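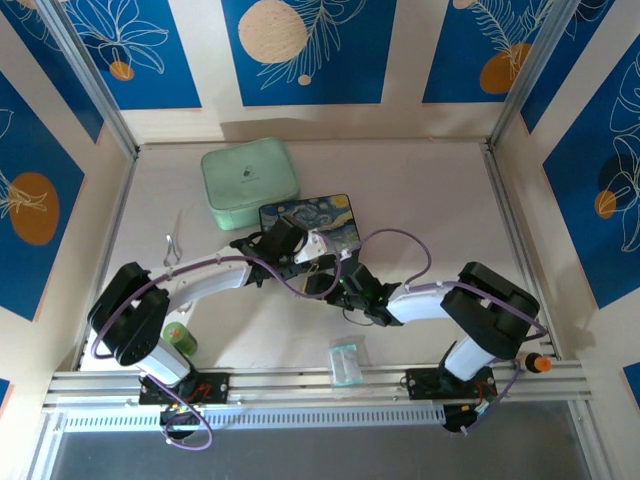 White leaves on blue, with orange and peach circles.

Search stories Type and press enter

The Yellow of the Nistia

I was on my second coffee when Mrs. Tzavaras came back into the store with the can under her arm, and I knew from the way she set it down that it was wrong again.

"Too much lemon," she said.

I'd been at Gavalas Paint for 11 years by then and I could match anything. People brought me bathroom tiles, dog collars, a chip off a dead uncle's truck. One man brought me half a sandwich (he wanted the mustard). But they always brought me something, and Chrysoula Tzavaras brought me a boat that had gone for scrap before I was born.

The boat was the Nistia, a car ferry, and she'd worked the snack bar on it the summer she was twenty. The railings were yellow. She wanted her kitchen in Vonau that exact yellow, all four walls and the inside of the pantry, and she wanted it before her sister came in November.

"Do you have a photo?" I'd asked her, the first time.

"Black and white," she said, like I was the one who'd taken it.

So I mixed. I mixed one she called butter and one she called school bus, and one she wouldn't call anything, she just put the lid back on. Sumaiya, who ran the register and had the next aisle over when things were slow, started keeping the sample sticks in a coffee can, and by the end of October there were 39 of them in there. She'd write the verdicts on the backs. My favorite was "this is the yellow of a man who borrows money." 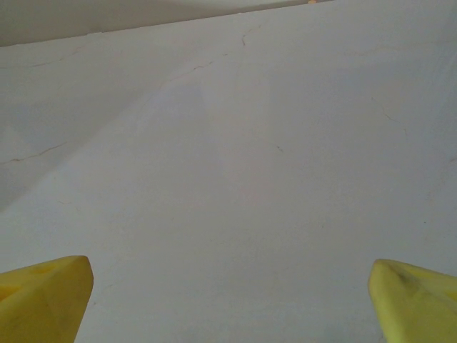 Railing paint isn't wall paint, that was half my trouble. It goes on thick and people's hands get at it, and it never looks like one color for very long. I'd been mixing a nice flat even yellow, the kind you'd see on a fan deck, and what she remembered was more like the yellow in the picture up there, matte with a little green in it, going to a deeper mustard on the side turned from the light, and even a grayish smudge up near the edge. Try getting that out of one can! I told Mrs. Tzavaras she might be remembering three colors and she said, well, then mix me three.

I took that home with me. I lived alone then in two rooms behind the laundromat, and I painted squares on the backs of cereal boxes and leaned them along the baseboard and moved the lamp around like an idiot. My mother called and I said I couldn't talk, I was looking at something. "At what?" she said. I said yellow. She let that sit a good long while and then asked if I was eating.

The one I liked best was number 13 with a drop of black in it. In the morning it looked like nothing. At night, with the lamp off to the left, it looked like somewhere you'd been.

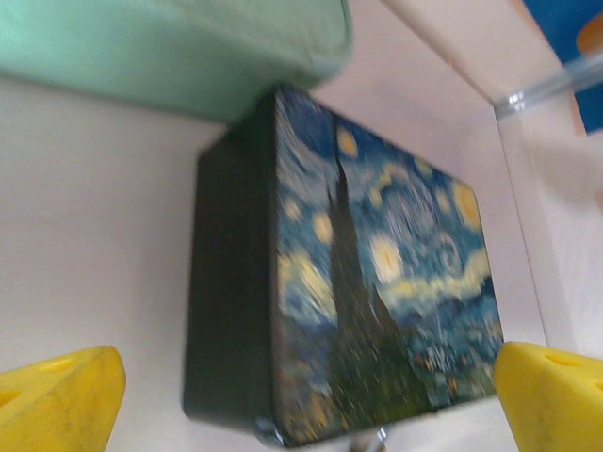 I drove it out to her house after closing, which the store didn't like us to do. She had the kitchen all cleared and the stove pulled out from the wall and dish towels taped over the outlets, and she'd made a pan of something with eggplant, so I guess she'd known I was coming before I did. I brushed out a patch by the window the size of a placemat. Then we ate and didn't look at it. You have to let it dry, I said, it'll go darker. She told me about the purser, who could fold a napkin into a shoe, and about a storm off Brostaldale when every cup on the boat broke but one. She never did say what happened to her that summer, and I'd been figuring all along that something had. I kept leaving little gaps in the conversation for it.

Around nine she got up and put her hand flat on the wall next to the patch, the way you'd hold a railing.

"It's not it," she said.

I said okay. I said I could try a bit more red.

"No," she said. "It's close to something else. My mother had an apron." And she stood there with her hand on the wall and her back to me for so long that I got up and did the dishes.

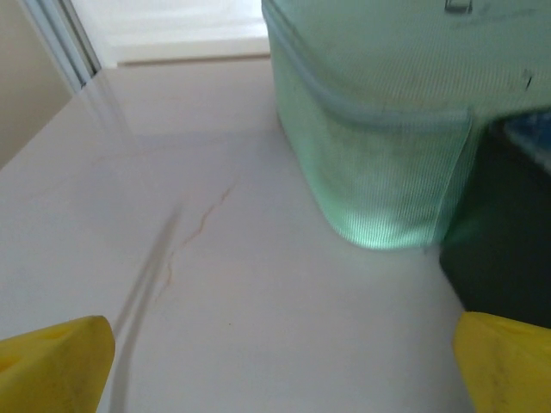

White, a little brighter toward the middle.

She bought two gallons of it the next morning. Sumaiya rang her up and got out the coffee can and asked what she should write on the stick, and Mrs. Tzavaras took the pen and wrote it herself, in Greek, and neither of us could read it. We meant to ask somebody.

The sister came. I heard she hated the kitchen, I heard it from Mrs. Tzavaras, who was delighted. She wanted to know what I could do for the hall. She was thinking green, the green of a door she'd seen once from a bus.

"Did you bring anything?" I said.

She closed her eyes and told me to get a pencil.

Posted in: Short Fiction, Family & Home

Contact us | Copyright, all stories remain with their authors | Back to top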